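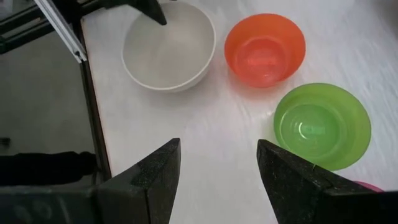
Section 3: Setting up the Warwood kitchen scale

3.1 Before you start

Read this section through once before you fit the battery. The scale leaves the factory with the display locked, and it stays locked until you have finished the steps in 3.3.

The Warwood weighs up to 5 kg. It reads in grams, kilograms, ounces, and millilitres of water or milk. It is made for home use and isn't approved for trade, so don't use it to weigh goods for sale by weight.

In the carton you will find the scale, a weighing plate, a 200 g check weight in a cloth pouch, a lithium coin battery and the warranty card. If the check weight is missing, contact Sotside Customer Care before going any further. You can't complete 3.4 without it.

3.2 Choosing a place for the scale

Put the scale on a hard, level surface. A benchtop or a solid table is fine. Cork mats, tea towels and folding tables all give and will make the reading wander.

Keep it away from the cooktop, the fridge motor and any open window. A draught across the plate can shift the reading by a gram or more.

Note: If the scale has come in from a cold car or garage, leave it in the room for 2 hours before use.

3.3 Fitting the battery and unlocking the display

1. Turn the scale upside down on a folded towel. Don't press on the plate.
2. Slide the battery cover in the direction of the arrow and lift it off.
3. Pull out the clear plastic tab.
4. Fit the battery with the plus sign facing you, then replace the cover and tighten the screw.
5. Turn the scale the right way up and set the plate on its four pegs. It should sit flat with no rocking.
6. Hold UNIT and ZERO together for 3 seconds. The display shows four dashes, then 0 g.

CAUTION: Coin batteries can cause fatal internal burns if swallowed. Keep new and used batteries away from children. If you think a battery has been swallowed, call the Poisons Information Centre on 13 11 26 straight away. Don't induce vomiting.

3.4 Checking the reading

1. With nothing on the plate, press ZERO.
2. Place the check weight in the centre of the plate. Handle it by the pouch, as fingerprints will mark it over time.
3. Wait for the small circle at the left of the display to stop flashing.
4. The reading should be 199, 200 or 201 g. If it isn't, go to Section 6, Calibration.

Do this again whenever you change the battery or move the scale to another room.

3.5 Weighing into a bowl
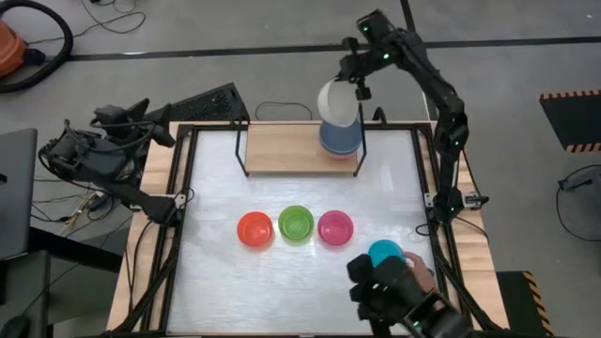

The weight of the bowl counts towards the 5 kg limit. With a bowl of 2000 g on the plate you have 3 kg left for ingredients, even though the display has gone back to zero.

1. Turn the scale on and wait for 0 g.
2. Put the empty bowl on the plate.
3. Press ZERO. The letter T appears at the top of the display.
4. Add the first ingredient.
5. Press ZERO again before each further ingredient.

When you lift the bowl off, the display shows a negative number. This is normal - press ZERO to clear it.

Note: Wide bowls can hide the display. On the Warwood Plus, the display pulls forward from the body. On the standard model, stand the bowl on an upturned cup and zero the two together.

CAUTION: Don't drop ingredients or tins onto the plate from a height. Overloading or knocking the plate can bend the load cell, and this isn't covered by the warranty. If the display shows Err, take everything off at once.

3.6 Auto-off

The scale turns itself off after 3 minutes without a change in weight, and the zero setting is lost. To turn auto-off off, see 4.2.

Warwood user guide, March 2018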